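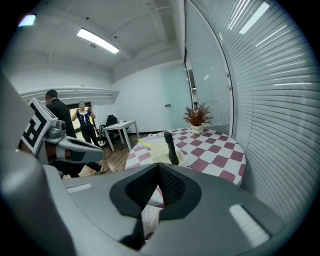 슬라이드 1. 핸드 그리퍼로 체크무늬 식탁보가 깔린 원탁 앞에서 수집 중

(인사 짧게. 바로 숫자로.)

시연 3,000건. 드루렌트 쪽 발표 자료에는 늘 이 숫자가 제일 크게 나옵니다. 저도 작년까지는 그렇게 썼습니다. 그런데 3,000건이 몇 군데에서 나왔느냐고 물으면 대답이 작아져요. 방 2개입니다. 탁자도 거의 그대로고요.

(잠깐 쉬고) 같은 방에서 같은 사람이 반복한 동작을 몇 건으로 쳐야 할까요. 저는 아직 납득할 만한 답을 못 들었습니다.

이아손 쿠르쿨라스는 뒤에 사람이 서 있고 의자에 옷이 걸려 있으면 그게 다양성이라고 합니다. 절반만 동의합니다. 배경이 어수선한 것과 과제가 다양한 것은 다른 얘기입니다. 상자 위치를 한 뼘 옮겨 놓고 새 조건이라고 적은 기록도 봤습니다.

슬라이드 2. 버린 것들 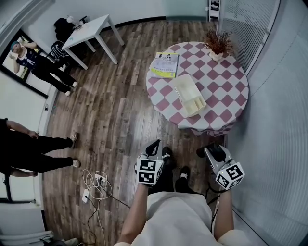 5월 수집분에서 113건을 뽑아 케차라 시티차이와 처음부터 끝까지 다시 봤습니다. 그중 13건은 과제 설명과 실제 동작이 안 맞았습니다. 마커 추적은 전부 정상으로 찍혀 있었어요. 자동 검사는 통과했다는 말입니다. 손의 궤적이 깨끗하면 좋은 데이터라고 믿는 분위기가 있는데, 궤적은 깨끗하고 내용은 틀린 게 제일 골치 아픕니다.

(질문 나올 것: "13건이면 괜찮은 거 아닌가?" → 뽑은 것만 그렇다. 나머지는 안 봤으니 모른다고 답할 것. 추정치 말하지 말기.)

양손 작업은 더 심합니다. 왼손이 잡고 오른손이 기다리는 구간, 이걸 자를지 말지 기준이 수집자마다 다릅니다. 에프티미아 바칼리스가 지침을 썼지만 네 쪽짜리를 현장에서 펴 보는 사람은 못 봤습니다.

슬라이드 3. 그래서

피크몬트 모델 성능이 올랐다는 그래프, 저도 봤습니다. 평가를 어디서 했는지부터 물어봐 주세요. 수집한 방에서 했다면 저는 그 그래프 안 믿습니다.

우리 팀은 다음 달 수집량을 줄이고 장소를 바꿉니다. 나아질지는 모르겠습니다. 안 나아지면 그것도 발표하겠습니다.

(시간 남으면 키스게이트 건. 모자라면 생략하고 질문 받기.)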